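Helmi Jääskeläinen has kept the reading room at Kinnear open in the evenings for 23 years, first as an assistant and then as the only librarian on staff. The town library there is small, with 2,947 books on the shelves and a back office that doubles as the mail room. She agreed to talk at the end of a shift in November, after the last readers had gone home.

She grew up in Utard, where there was no library, only a van that came through every second week. "You got what was on the van," she said. "If somebody before you took the good one, you waited. I read a lot of books on beekeeping that way. I have never kept bees."

Her first job was in a grocery store, and she took evening work at the library because it fit around her day hours. The librarian at the time was Orvokki Lahtinen, who is now retired and still comes in to borrow crime novels. Lahtinen taught her to mend books before she taught her anything else. Jääskeläinen still does the repairs herself, at a table behind the loans desk, with paste, thin tissue and a bone folder that has lost its tip.

"Orvokki gave me a box of broken picture books and left me with it," she said. "She came back at closing time and took half of them apart again. She wasn't unkind. She said the paste was too thick and I should do it over."

Children's books break the fastest, usually at the hinge, where the cover meets the first page. Cookbooks come back stained. Travel guides go out of date before they wear out, and she takes most of them off the shelf after a few years. The books that last longest are the ones with sewn spines, and she buys those when the budget allows.

The budget is a subject she comes back to several times. Money for new books is set once a year and has to cover replacements as well. She keeps a notebook of requests by the desk and writes down what people ask for, even when she knows she can't buy it. A title that gets asked for 3 times goes to the top of her list.

"People think it is my taste on the shelves," she said. "My taste is maybe one shelf. The rest is the notebook."

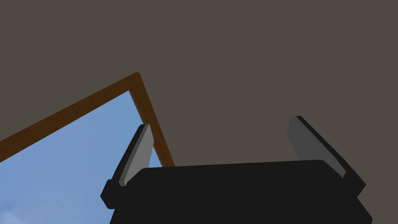 What do people ask for most in the winter?

"Long books. Anything in a series, and they want the first one, and the first one is always out. I try to own 2 copies of the first book and one of each after that, since some readers quit partway. Then there are knitting patterns, and large print. Large print goes up every year."

Large print has changed how she lays out the room. It used to be on the bottom shelves, where the tall books fit, and older readers had to bend down for it. She moved it to waist height and put the atlases at the bottom. The atlases, she said, have not been asked for much since.

The library shares books with the one in Fumanham, a bigger town with a proper lending collection. A crate goes back and forth with the regional bus. Jääskeläinen packs it in the afternoon and walks it down to the stop herself. When the bus is late she waits with it, and she has read a fair number of borrowed books at the stop before their readers did.

The two libraries now use the same catalog, a program called Endunex. Before that, Kinnear had cards. She was not against the change, but she asked to keep the card cabinet, and it is still by the door. The cards hold notes that did not fit into the new records: a missing map, a signature on the title page, a second volume that was ordered and never came.

"The program has a field for notes," she said. "It allows one line. Orvokki wrote on both sides of the card."

Entering the collection took her one whole winter. She did it shelf by shelf in the mornings, before opening, and found books that had been filed wrong for a decade. A history of canals was in with the gardening books. A reader had brought it back twice to the right place and it had been moved again both times, which she knows from his complaint, still clipped to the card.

Late fees ended a few years ago. She had argued for that for a long time, mostly on the grounds that people who owed money stopped coming in and the book never came back either. In the first month after the change, a family returned a stack of books from the hall closet of a house they had just sold. One was a school dictionary she had already replaced.

Asked whether fewer people come in than before, she said the evenings are busier and the mornings are quieter. Students use the long table for homework until dinner. After that it is mostly adults who read the newspapers and don't borrow anything, and she is glad to have them. She makes coffee at seven and leaves the pot on the windowsill next to the cups.

She has no date for retiring. Lahtinen brings it up when she returns her crime novels, and has offered to come back and cover the desk if a replacement is hard to find.

"She would redo all my repairs," Jääskeläinen said. "She already looks at them. She opens the cover and looks at the hinge and doesn't say anything, and then she checks the book out."

The reading room is open until eight. Requests can be written in the notebook at the desk.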